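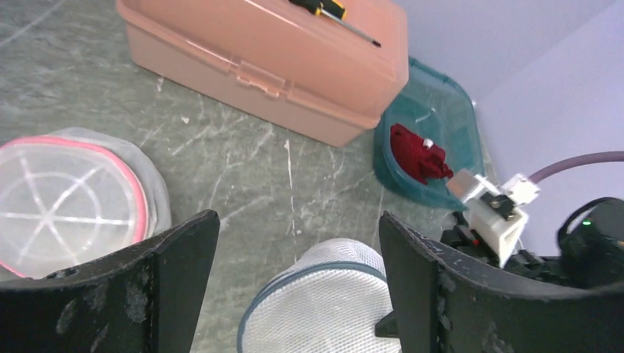
September 11, 2023

I moved to Flavside two months ago and I am still looking for a place for the small things. Today I worked on the counter. The pink box with the latch is from the Jatoi shop, and I wanted it for sewing. It became the box for everything, and the screwdriver lives on the lid.

For the cloth things I made a simple rule. What needs washing goes in a mesh bag, and the dark red cloth waits in the teal bowl until I decide about it. Small white pieces go in a clear bag with a pink zip, so I can find them again without opening three boxes.

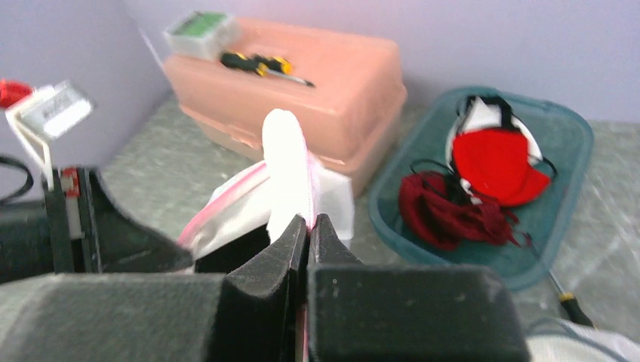 Under my last post there was a comment from Zevby: I tried zip bags for cloths too, but please let them dry one full day first, or they will smell. I didn't think of this before. In my old flat in Tornness the air was very dry and I was never careful. Now I will hang everything by the window at night and close the bags in the morning.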